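# Govska woven basket, olive: three months in

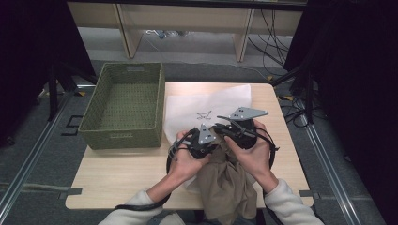 *Olive basket on the left, tissue still out, tan cloth bunched up between two black grippers.*

I bought the Govska basket because my flat had reached the stage where every surface held one scarf. The shop calls the colour "Moss Evening". It is olive green. I have owned mine since spring and I feel ready to pass judgement on it, which is more thought than I gave to my last car.

## What you get

One basket, rectangular, open at the top, with a handle opening at each short end. It comes with some tissue paper and a card of care instructions that can be boiled down to "don't leave it in the bath". There is no lid. Govska will sell you a lid separately, and I looked at the price of the lid and decided I was a person who liked open baskets.

## Putting things in it

The basket has one job and does it well. I use mine for cloths, napkins and the sort of thin blanket that gets called a throw by people who have never thrown it. The straight sides are the best part. Round baskets look lovely in a catalogue and then you try to put a folded thing in one and find you've bought a hat. In this one a folded cloth goes in flat and stays that way until somebody wants the one at the bottom.

You do have to fold first, though. I tried dropping things in by the fistful for the whole of the first week and got a basket of crumples. My neighbour Kyriaki Papadakis, who folds for a living (hotel linen), showed me her way: lay the cloth out on the table, halve it, halve it again, then roll the last bit so it stands on its edge. You can then see every cloth at once. I do this perhaps one time in four.

I've hung on to the tissue as well. A sheet between the good napkins and the everyday ones keeps the fluff off, and it makes me feel I am the kind of household that has good napkins.

## The weave

It's tight and fairly even. Linen is perfectly happy in it. Anything knitted loosely will find the one rough end in the corner and hang on to it, and I've lost a small part of a cardigan that way. A minute with nail scissors sorted it out. At this price I'd have liked someone at Govska to own a pair of nail scissors.

Crumbs get into the weave and set up home. Turn it upside down over the sink and slap it. The care card says "tap gently", but the care card has not met my toast.

## Handles

Just openings, with nothing wrapped round them. Fine for a basket of napkins. I once filled it with 11 paperbacks and carried it up two flights, and my fingers took the pattern of the weave with them to dinner.

## Against the other one

Before this I had the Sturnia basket, which is bigger, cheaper and beige. It leaned. It leaned from the first morning, always to the left, and by winter it had the posture of a man waiting for a night bus. The Govska has kept its corners so far. The Sturnia did have padded handles, I'll give it that, and it now holds potatoes, who don't seem to mind the angle.

## Would I buy it again?

Yes, in a sale. At full price you're paying a fair bit for "Moss Evening".

**Good:** straight sides, holds its shape, right size for a table or a shelf.
**Less good:** bare handle openings, one scratchy corner, cost of the lid.
**Score:** four out of five. It would have been four and a half before the cardigan.

*Edited in July: Eirini Raptis asked in the comments whether it fits under a bed. Under mine, yes, with a bit of a shove. Measure yours first, and take the cloths out if you've stacked them above the rim.*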